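Minutes, cell meeting, Friday, 14:00

**Present:** Hauke Hollmann (chair), Sewwandi Haque, Rhiannon Prydderch, Gisela Troncoso (minutes)
**Excused:** Malte Ostermann

## 1. Minutes of the last meeting

Accepted with one correction. The spare gripper fingers are stored in the cabinet at Clillell, and not in the Cluvow office as it was written.

## 2. State of the two-arm cell

Sewwandi reported. The cell has made 2338 cycles from the beginning of the Tapia work. In the last block of 300 cycles there were nine stops. Six of them came from the right arm, when the fingers closed too early on a tape roll and pushed it away. The other three were lost camera signals, all on the left side.

Hauke asked if the early closing could be a problem of the program. Sewwandi thinks no, because the same program ran well in October. She suspects play in the right finger bracket. Rhiannon has felt the bracket by hand with the power off and she agrees that it moves a little, but she could not measure it.

It was agreed to treat this as a mechanical fault until the bracket has been checked.

## 3. Layout of the table

The order of the objects stays for now: clear case at the back left, dish rack in the middle, open cardboard box to the right of it. Rhiannon would like the rack fixed to the table. When a finger touches the end panel the rack turns, and after that every taught position is wrong by some millimetres. Hauke does not want screws in the table. Two stops of rubber under the cloth will be tried first. 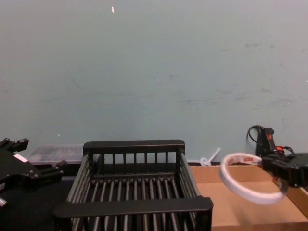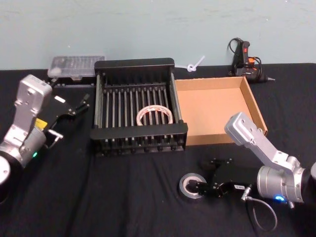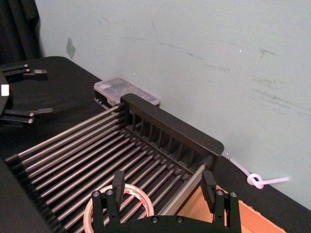
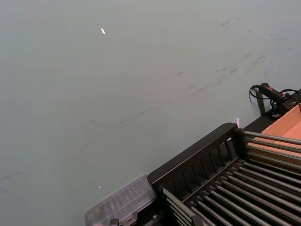
Tape rolls, rack and box as used at present.

## 4. Maintenance of the grippers

Rhiannon presented the new routine. It takes around 154 seconds for each arm if the tools are ready. The steps are:

1. Stop the program, lower the arm to the rest position and switch off the power.
2. Check every bolt on the gripper plate and on the finger brackets with the hex key. Do not use the long key, it gives too much force.
3. Wipe the inner faces of the fingers. Glue from the tape stays on them and makes the release slow.
4. Follow the cable with the hand from the gripper to the first joint. It must have a free loop and must not be pulled when the wrist turns.
5. Switch on, open and close the fingers five times, and write the result in the log.

Gisela asked how often it has to be done. Rhiannon proposed every 300 cycles, the same as the length of one block, so that it is easy to remember. Accepted.

Hauke reminded that step 1 is also valid for small corrections. Last week a bolt was tightened while the arm was still under power. This must not happen again.

## 5. Wrist cameras

Sewwandi has changed the left camera cable for one from Baseck. Since the change there was no lost signal, but only one morning of work has been done with it. She will watch it until the end of November before the right side is changed too.

The angle of the wrist cameras was discussed for a long time. Malte had written before the meeting that he prefers to see both finger tips during the whole grasp. Sewwandi prefers more of the rack. No decision, Malte should be present for this point.

## 6. Actions

- Rhiannon: take off the right finger bracket, check it and replace it if the holes are worn. Before the next block starts.
- Sewwandi: place the rubber stops and teach the rack positions again.
- Sewwandi: make one page in the log for the camera signals, left and right separately.
- Hauke: order two brackets and a set of bolts.
- Gisela: print the maintenance steps and hang them beside the switch.
- Malte and Sewwandi: make a proposal for the camera angle.

## 7. Other points

Rhiannon asks everybody to put the short hex key back in its drawer. The next meeting is at the same time, in the Cluvow office. The meeting was closed at 14:50.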